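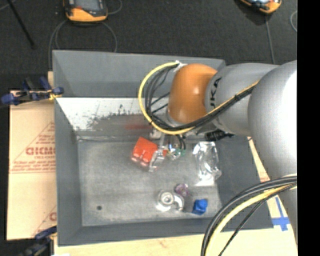

How to Get Scuffs, Streaks and Mystery Smears Off a Big Gray Bin

By Divya Thampi
Updated 5/12/24

I love a big open bin. You can throw anything in it, you can see everything in it, and a good one will outlast the shelf it sits next to. What it won't do is stay nice looking. Gray hides dust beautifully and then one day the light comes in low and you see every streak and scrape at once. I cleaned my way through 51 of them at the Wosadau workshop this February (all sizes, all grades of grubby) and came out the other end with a routine I'm really happy with, so I'm writing it all down.

It works on smooth plastic bins, and most of it works on painted metal too. If yours is bare metal or has a rubbery lining, skip the melamine sponge and stop after Step 3.

What you'll need

A bucket of warm water
Plain dish soap
A soft brush with long bristles (a dustpan brush is fine if it's clean)
Two microfiber cloths, one for washing and one for drying
Baking soda
A melamine sponge, the white crumbly kind
Rubbing alcohol
A plastic scraper or an old store card
A flashlight

Give yourself an afternoon for the first bin, mostly for the waiting. The next one goes so much faster!

Step 1. Dry first

Resist the bucket! Brush the bin out dry before any water goes near it. Start at the top of the walls and bring everything down the slopes to the floor, then sweep the floor toward one corner and lift the pile out. Corners where two sloping sides meet collect the finest grit, and that grit will scratch like sandpaper if you rub it around wet. I do the corners twice.

If you have a vacuum with a brush head, even better. Keep the hard plastic nozzle off the surface.

Step 2. Find out what you're dealing with

Now get the flashlight and hold it low, almost flat against the floor of the bin. I adore this part. Marks that looked identical from above suddenly sort themselves into groups:

Streaks are usually on top of the surface. Soap gets most of them.
Scuffs are dark and smudgy, and they're often material left behind by something that rubbed past. Run a fingernail across. If you can't feel an edge, there's a very good chance it will come off.
Scratches catch your nail. You can clean the dirt out of them and they'll look far better, but the groove stays.
Worn patches are a different texture from the rest, duller or shinier or a bit mottled. They're wear and no amount of scrubbing will even them out. Please don't try, I have made this worse on two bins.
Colored smears need a second look. Move your head. On a shiny white strip or a glossy wall, a red or yellow patch may only be a reflection of something nearby, and I have stood there rubbing at one for longer than I'd like to admit.

Step 3. The soapy wash

Squirt a little dish soap into the warm water, wring the cloth out well and wash the walls first, top to bottom, then the floor. Long straight strokes, same direction every time. Circles leave a pattern on darker plastic that you'll see forever.

Rinse the cloth often. When the water in the bucket goes cloudy, change it, even if it feels wasteful.

For a bin that hasn't been washed in years, lay the wet cloth over the worst area and leave it for 10 minutes. Then wipe. It's a lovely lazy trick and I use it on everything, stove tops included.

Rinse with clean water and dry with the second cloth. You do need it properly dry here, as wet plastic looks perfect and you'll think you're finished when you aren't.

Step 4. Baking soda for the scuffs

Mix baking soda with a few drops of water until it's like toothpaste. Dab it on the scuff, leave it for 5 minutes, then rub lightly with a damp cloth. Wipe away, look, repeat if it's getting lighter.

Test this in an out-of-the-way place first, especially on the dark blue-gray plastics, which show dulling more than the light ones do. On a mottled light gray floor you can be a good deal braver.

Step 5. The white parts

Bright reflective strips and liners get the dirtiest of anything, and they're the most satisfying to clean – you will want to call people over. The lower part tends to take all the knocks, so start there.

Wet the melamine sponge, squeeze it out, and use almost no pressure. Short strokes along the strip. These sponges are a very fine abrasive, and on a mirror-shiny finish they can leave a haze, so do a thumbnail-sized test patch and let it dry before you commit. If you see haze, switch to rubbing alcohol on a soft cloth. It's slower and it's gentle. Open a window and keep it away from anything hot.

For speckled scratches with dirt packed into them, I put a bit of the baking soda paste on an old toothbrush and work along the scratches. Rinse well afterward or you'll get white crumbs in every groove.

Step 6. Sticky stuff

Old labels, tape and glue: warm them with a hair dryer on low, get the plastic scraper under one corner and peel slowly. Alcohol takes off what's left. Anil Chacko swears by cooking oil for this and he's right that it works, but then you have to wash the oil off, so it's back to Step 3.

Step 7. Final rinse and dry

One last pass with clean water, one last dry. Pay attention to the joint where the walls meet the floor, as water loves to sit there. Tip the bin if it's small enough. If it isn't, push a dry cloth into the join with the edge of your store card and run it all the way along.

Keeping it that way

Brush it out whenever you change what goes in it. That takes a minute and does more than any of the scrubbing above.

If heavy or pointed things go in your bin, consider a loose mat for the floor. I cut mine from a roll of thin foam I got from Wernach, and it lifts straight out for washing.

Don't drag. Lift things clear of the walls when you can, particularly past a white strip.

A few questions I keep getting

Can I use bleach? I wouldn't. It doesn't do anything for scuffs and it can leave gray plastic patchy.

Will polish bring the shine back on a worn floor? For a week, maybe, and everything you put in will slide. I like a floor with a bit of grip.

What about a pressure washer? Great outdoors on a sturdy bin with no liner. Near a glued-on strip, no. I lifted the end of one at Namboodiri and had to stick it back down.

If you have a stain that won't shift after all of this, describe it in the comments and tell me what the bin normally holds. I read every single one, and the beet juice thread from last year is still my favorite thing on this site.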